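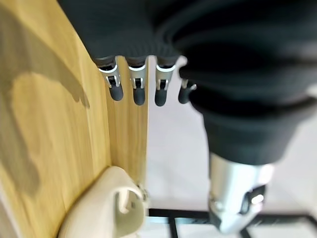
Close up against the wood

Home Forums Small Spaces Storage New Posts Search Log In

Slipper rack next to the armchair, is three shelves too much?

plainoak
Apr 28, 2023

We made a spot for changing shoes in the back room. It has the white armchair to sit in, a small round side table on one side and the shoe rack on the other. The rack is black metal with three light wood shelves. People come in, sit down, swap shoes for slippers and leave the shoes on the rack. That was the plan.

What happens is that the slippers stay on the top shelf and the street shoes end up on the carpet. I have moved them to the middle shelf more times than I can remember and the next day they are on the floor again. My husband says the rack is too big and we should swap it for a single bench with a shelf under it. I say the rack is fine and people need to be told. Before I spend money I would like to hear from anyone who has done it either way.

I can't put anything deep there. The door on the other side of the room needs the walking space.

dryhall27
Reply to plainoak

Your husband is right. I had a Musta rack, three shelves, and gave it away after one winter. Nobody over 50 wants to bend down to the bottom shelf and nobody under 15 will do it. A bench with one row underneath gets used because you are already sitting over it.

Ayla_R
Reply to dryhall27

Disagree. A bench with one row holds almost nothing. As soon as you have guests you are back to a pile. I would keep the rack and move the slippers down to the middle. Then the top shelf is free for the shoes people take off, at the height where their hand already is when they stand up from the chair.

plainoak

I hadn't thought of putting the slippers in the middle. I had them on top so visitors would see them first.

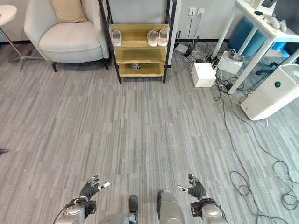 Does a low rack like this need to be screwed to the wall?

A low rack that stands flat and has nothing heavy on top is usually fine loose, but screw it to the wall if there are small children or if it rocks when you push on it.

The reason I was wondering is that the wall outlets are right beside it, and I don't want to drill on that side without knowing where the wire runs.

dryhall27

Wire normally goes straight up or straight down from an outlet but don't bet on it. Get a detector. If the rack rocks on carpet, put a thin shim under the light corner before you think about drilling anything.

Also keep cords out from behind the feet. I pinched one that way and had to replace it.

mrs_tolliver

We have carpet tiles too and the thing I would look at is dirt. Street shoes on carpet tile will leave a gray patch in front of the chair in one season, and if your tile is already streaky gray you won't notice until you lift one and compare it with a spare. We put a rubber tray on the bottom shelf for wet shoes. It is 27 inches wide and I had to trim the lip to get it between the uprights. Measure the inside width of the shelf and not the outside of the frame.

If a tile is past saving you can pull it up and swap it with one from under the furniture. Check the arrows on the back so the pattern runs the same way as the others.

Ayla_R

Tray on the bottom, slippers in the middle, dry shoes on top. That is the whole answer.

dryhall27

Until somebody brings boots. Boots don't fit under the middle shelf.

Ayla_R

Then boots go on a mat by the door. You can't plan a rack around boots.

plainoak

I tried it over the weekend. Slippers in the middle, top shelf empty. It was better, and two pairs of shoes made it up there without me saying anything. The bottom shelf is still where small things collect. I cleared it, and something was back on it by evening.

The other thing I need to sort out is washing. The plush stuff in that room gets handled a lot and so do the slippers, and I have been doing them all in one load in a mesh bag, cold, low spin.

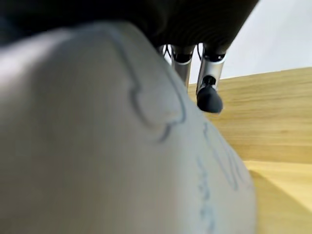
That works for most of it, but things come out lumpy if I put them in the dryer, so now I lay them on a towel and turn them over before bed. It takes two days. White is the problem. I should have bought gray slippers, but these came as a lot and the price was good.

mrs_tolliver

Two days sounds right. Push the stuffing back into shape with your fingers while it is damp. Once it dries in a lump you are stuck with it.

I wouldn't wash slippers together with anything you put your face on, though. Separate loads.

dryhall27

Agree with that. Also white guest slippers are always a mistake. I ordered Fakik ones in dark brown and I have not washed them since August.

Ayla_R

Reply to dryhall27

That is not a point in their favor. If they are white you can see when they need a wash.

plainoak

I'm with Ayla on that one, even if it is more work.

kurtz_b

For hard plastic and molded things in pale colors, plain dish soap and an old toothbrush, then rinse and stand them so the water runs out of the openings. I use the same on foam clogs. Don't use bleach on cream colored plastic, it can go yellow. 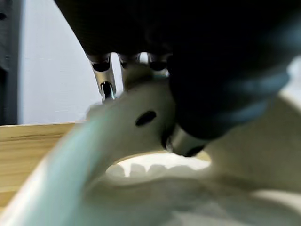
Ayman Cherkaoui
Forum moderator, Small Spaces and Storage
Posts: 3678

I have moved this over from Flooring, where it was getting answers about carpet only. Two posts with store links were removed. Please read the rule about links before posting one.

On the original question, I would keep the rack. A replacement bench costs money and you already have a seat there. Try the new shelf order for a month. If shoes are still on the floor after that, look at how far people have to reach from the chair, and slide the rack closer to the arm.

Anas Morsy asked me by message whether wood shelves need sealing against wet shoes. If the finish is worn through, yes, one thin coat on both sides, and let it dry fully before anything goes back on. If the finish is sound, leave it alone and use the tray.

dryhall27

A month is generous. I still say bench.

plainoak

I will do the month. Tray ordered. The inside width was smaller than I thought, so thanks for that one, mrs_tolliver.

mrs_tolliver

Use a utility knife with a new blade if you have to trim it. Scissors leave a wavy edge.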